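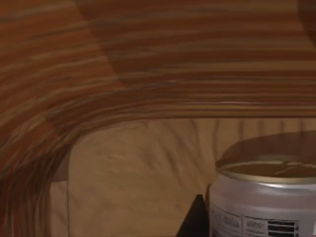 Astville Fieldhouse – pre-season gym walkthrough
July 7, 2018
Checked by: Hermenegildo Magaña
Court: main, bleacher side and stage side

1. Floor finish
Pass, with a grumble. The contractor says the new coat is good for 3 seasons. I've heard that before. There are dull patches in both lanes already and we haven't had a summer league game on it.

2. Loose or raised boards
Fail. Two boards near the stage-side baseline move when you step on them. The last report called this "normal seasonal movement." Maybe so, but the same two boards were written up in March.

3. Baskets and backboards
Pass. Both rims level at ten feet. Breakaway on the east rim is stiff. I'd like to see the paperwork on the Brinitz unit before I believe it was serviced.

4. Wall padding
Fail. West end pad stops short of the door frame. A kid going hard for a layup ends up right there. Somebody wrote "adequate" on the old form. Adequate for whom?

5. Bleachers
Pass on the lower rows only. Posted capacity is 900. I can't find the math behind that number, and the Rinatley game last winter was packed well past comfortable. Top row stays roped off until the handrail bolts are tightened.

6. Scoreboard and shot horn
Pass. Horn works. Clock lost a second over one full quarter, which I timed twice. Quintero says that's within spec and I have asked them to show me the spec.

7. Exits and lights
Pass. All exit signs lit. Stage door sticks but opens. One ceiling light out over half court, work order 644.

8. First aid and AED
AED battery at 80 percent, pads in date. Ice packs: none. The box was signed off as full.

Comments
I'm not signing this as an overall pass. The office wants open gym to start on the stage side and I don't see how, with items 2 and 4 the way they are. Half court on the bleacher side is fine for shooting drills – no full-court games.

"Scheduled" doesn't count as fixed. I'll recheck the boards and the padding myself, and the form stays open until I do.

H. Magaña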